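Melix J2 desktop arm kit

The Melix J2 is a bench or floor arm for teaching and small pick-and-place trials. It is sold by Khattak as a flat kit or ready built. The kit comes with the arm links, base, wrist module, two curved fingers, servo leads and a printed manual. Build time is some 13 hours for one person. Power supply sold separately.

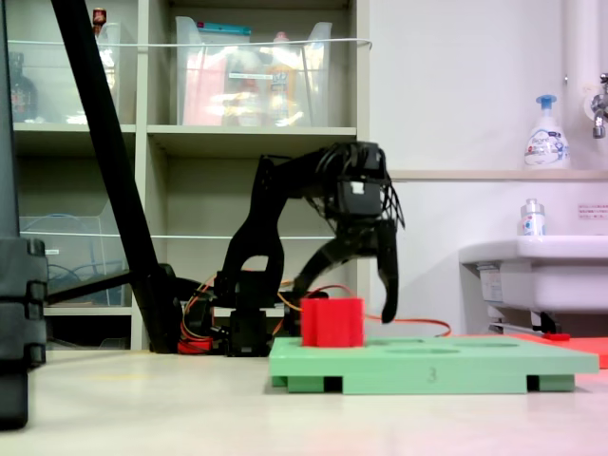
Reach is set in software and should be checked before the first run. Start with a block of a contrasting colour on a raised board, such as the red one on the mint-green board marked 3, and approach from above with the fingers open. Leave slack in the base cables for the full turn. Tape them down past the first 40 cm.

Servos are rated for 1,000 hours at half load. Spare fingers are sold in pairs. The Jokport controller software runs the arm over USB and stores up to 40 positions; older Anon controllers need the adapter lead.

Lead time for built units is longer in February. Technical queries and bulk orders: Faisal Kazmi, Khattak sales desk.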